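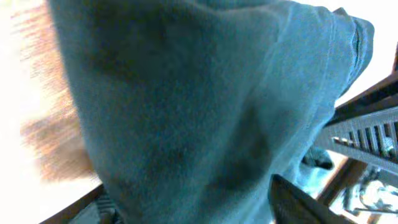 Linen Care and Exchange: Frequently Asked Questions

Plamden Residence Services
Last revised May 2018

Which items are covered by the exchange?
Towels, fleece throws and bath mats issued by Plamden are covered. Personal items are not accepted at the linen counter.

How many towels may each resident hold?
Each resident may hold up to 5 towels at a time. Additional towels may be requested in writing at the Segers Hall office.

How should towels be washed?
Wash colored towels separately from whites in warm water. Fabric softener should not be used, as it reduces absorbency. Shake each towel out before drying and unfold any hem that has curled over.

May towels be dried over furniture?
No. Damp cloth may mark wooden tables and bed frames. Please use the drying racks provided on each floor.

How should towels be folded for return?
Fold the towel in half lengthwise, then into 3 equal sections, with the hems inside. Towels returned unfolded will be accepted but may delay the exchange.

What happens to worn linen?
Items with open seams or thin patches are withdrawn and sent to the Bamance depot, where they are cut into cleaning cloths.

When is the counter closed?
The counter closes for 2 weeks each August for inventory. During this period, residents of Plollari House and Segers Hall may leave returns in the marked bins on the ground floor.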